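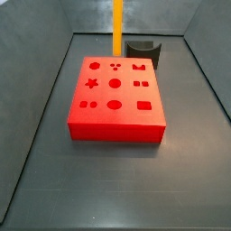
Nine Holes, One Block: A Report on a Shape Sorter

08/06/2024
By Soledad Tapia

1. Why a toy

The assignment for our design class was to pick an everyday object and take it seriously for a whole term. Other people picked chairs. I picked a red shape-sorter block, which my roommate described as a cry for help.

My question was simple: what makes one hole harder to match than another? The block has nine recesses in a three-by-three grid, and they are clearly not equal. The plain circle sits in the center like the easy question at the start of a test. The star next to it is nearly as friendly – everybody knows a star.

2. The trouble with pairs

Things get worse once a recess is made of more than one hole. There is a pair of small rounded squares, a square with a circle beside it, and a cluster of three circles. Then there is the angular one in the back right corner. I called it the M in my notes, my partner called it the bow tie, and we lost most of a meeting to this.

Everything is red, too. The recesses are a darker red than the top, so color gives you no hint about which piece goes where. I count this as a point in the block's favor. My parents' old Litilo sorter matched every piece to a colored rim, and I believe I got through it without learning a single shape.

3. What I did

I asked 5 classmates to match paper outlines to the recesses, first facing the block and then from the side. I had planned on more people, but it was March and everyone had midterms. Each session took about 4 minutes, including complaints.

The circle and the star gave no trouble. The square-and-circle pair caused the most wrong answers, mainly from the side, where people mixed up which half came first. The wide oval got called a circle twice, once by an engineering major.

4. What I would change

I would test actual children. I would also settle the names of the shapes before starting, and I would write down the order of the outlines, which I forgot to do for the second round. My sketch for a new layout keeps the large square in the front corner and moves the pairs apart.

Comments

Tu: It's an M.

zirnholm_reader: Did you try it with the block upside down in the grid order, star on the right? Curious if the pairs still lose.

Soledad Tapia: Only front and side. Turning it all the way around is a good idea and I wish I'd had it in March.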